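Gift arrived with no card and half the things swapped, who do I chase?

biscuitbarrel

Hello all, hoping somebody on here has been through this and come out the other end with their money or at least their temper. I'll try to keep it short but I know what I'm like.

My aunt had a big birthday in February and I live much too far away to pop round, so I ordered her a hamper from Flulari. I've used them before for flowers and never had a problem. The one I picked was called the Afternoon Hamper and it cost £34 with delivery on top. It had a tin of shortbread, loose leaf tea, a jar of lemon curd, a box of rose creams and a little potted cyclamen in the corner. I chose it for the rose creams, if I'm truthful. She's been mad on them since I was small and you can't get them in Gravirstead any more now the sweet shop has gone.

So, it turned up the day after her birthday. Fine, I can live with a day. But she didn't ring me, which isn't like her at all, and I sat there for ages wondering if I'd offended her. In the end I rang and sort of hinted, and she said oh, somebody has sent me a lovely basket and I've no idea who, I thought it might be the church. No card! I'd typed out a whole message in the box at the checkout, I'd even changed it three times to make it fit.

Then I got her to read out what was in it (pretending I was just curious, though by then I'd owned up to sending it) and there were no rose creams. There was a bag of mint imperials. The lemon curd was marmalade. The tea was teabags. The plant was right, I'll give them that, and she says it's doing very well on the landing.

I emailed Flulari and they said the hampers for her area are made up by a shop called Lumbantobing and that I should speak to them. I rang Lumbantobing and a very nice woman said they only pack what comes through on the order sheet and had I tried the courier, who are Raltis. Why would a courier have swapped my rose creams for mints?? Raltis sent me an automatic message saying parcel delivered, thank you, rate us.

My order number is 2434 if anybody from Flulari reads this, you never know. What I want to know is:

Who is it I'm supposed to be complaining to? Are they allowed to just change things like that? And is there any point asking for money back when she's already eaten the shortbread? I don't want them turning up at her door to collect it, she'd be mortified.

Thank you in advance, and sorry, that wasn't short.

moth_in_the_larder

You poor thing, I'd have been spitting. Forget the shop and forget Raltis. You paid Flulari, so it's Flulari you deal with, and who they get to pack it is their own business. I had this with a fruit basket for my brother when he was in hospital and I went round and round in the same little circle until my daughter told me to stop ringing people I hadn't paid.

On the swapping, go and find the small print on their site. Nearly all these places have a line saying they can put in something "of equal or greater value" if they run out. I don't think it covers what you got, though. One marmalade for one lemon curd, well, maybe, I'd grumble but I'd let it go. Mint imperials for rose creams is a different sort of thing altogether. If the box of chocolates was in the photo and in the description and it was most of the reason for choosing the hamper, I'd say so in plain words and ask them to put it right.

The card I would make a big fuss about. A present with no name on it has only done half its job! Dig out your confirmation email, because the message you typed is usually printed near the bottom under the delivery address. If it's there, they had it and they lost it, end of story. If it isn't there then it may have dropped off when you went through the payment page. Mine did that once when I pressed the back button to change the postcode, and the flowers went out with a blank card and a picture of a duckling.

As for her having eaten the shortbread, good for her. Keep it simple and ask for part of the money back for the things that didn't come, and for the delivery charge as it was late. You don't need to send back a jar of marmalade and I can't see them asking. Get your aunt to take a snap of whatever is left before she finishes it, and the packing slip as well if she's kept it. Check the bottom of the basket under the shredded paper, that's where the card was with my brother's one, only we found it weeks afterwards when he was using the basket for his post.

Do it in writing too. I know ringing is nicer but you end up with nothing to show for it. Put the order number at the top, what you ordered, what came, what you want, and a day you'd like an answer by. Then go and have a cup of tea and don't look at it again till the next morning.
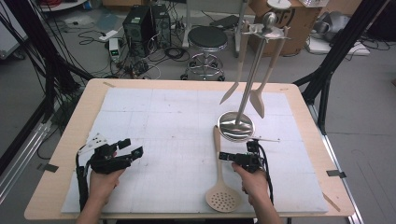
tansyandtwine

Bit late but I'll add my bit, as I used to make these up for a florist's and I can tell you how it looks from the packing bench. I agree with moth about going to Flulari and nobody else. I don't quite agree that the shop is off the hook, it's just that it isn't your job to sort out which of them slipped up.

What happens is the big website takes the order and sends a sheet through to whichever shop is nearest. The shop gets paid a good bit less than you paid, and the sheet is often bare bones. Ours would say something like "hamper, medium, tea, preserve, sweets, plant". Sweets! You could be looking at a page with rose creams on it in lovely curly writing and all I'd get was sweets. So the nice woman at Lumbantobing may well be telling you the truth when she says she packed what was on the sheet. I used to look the hamper up myself on a quiet day, but the week of Mother's Day you haven't a hope, you pack what's on the shelf and you get it on the van.

The card message comes through separately, at least it did with us, on its own page. If the printer jammed or somebody picked up one page and left the other, off went the basket with no card. We always felt dreadful when people rang. It might be worth one friendly call to the shop to ask if they have a message page against 2434, and if they have, ask them to pop the card in the post to her. They don't have to, but I would have done it, and a card that comes late is still nice to get. Ring after 10 in the morning once the first van has gone out, they'll have more time for you.

For the lateness, look at what you chose at the checkout. If you picked a named day and paid extra for it, ask for that extra back and don't take vouchers. If it was the ordinary delivery it'll say something woolly like "we aim to", and you'll probably get nowhere with it, so I'd leave it out and stick to the card and the chocolates. I've seen people chuck everything into one angry email and get a reply about the least important bit.

They will very likely offer you a voucher first. Everybody does. You can say no thank you and ask for it to go back on your card. If you paid by card and Flulari go quiet on you, ring your bank and ask what they can do about goods that weren't what was described. I'm no expert on that side and it may depend on the card, so let them tell you.

And for next time, ring the shop direct! Find one in her town, tell them what you'd like and how much you want to spend, and ask them to read the card message back to you. You get more in the basket for the same money and you know who to shout at.

biscuitbarrel

Oh you are both stars, thank you. I've found the confirmation email and my message is there, every word of it, so they did have it. I've written to Flulari this evening and left out the day late part, I'd only paid for ordinary delivery when I looked. My aunt has turned the basket upside down and there's no card in it, just a lot of pink paper. She says the mints are quite nice and would I please stop worrying. I'm still going to find her some rose creams, so if anyone knows a shop that will post them, do say.

oldpostcardrack

they want 1048 loyalty points before you get anything off at flulari so dont let them fob you off with points, thats what they tried with me. took the refund in the end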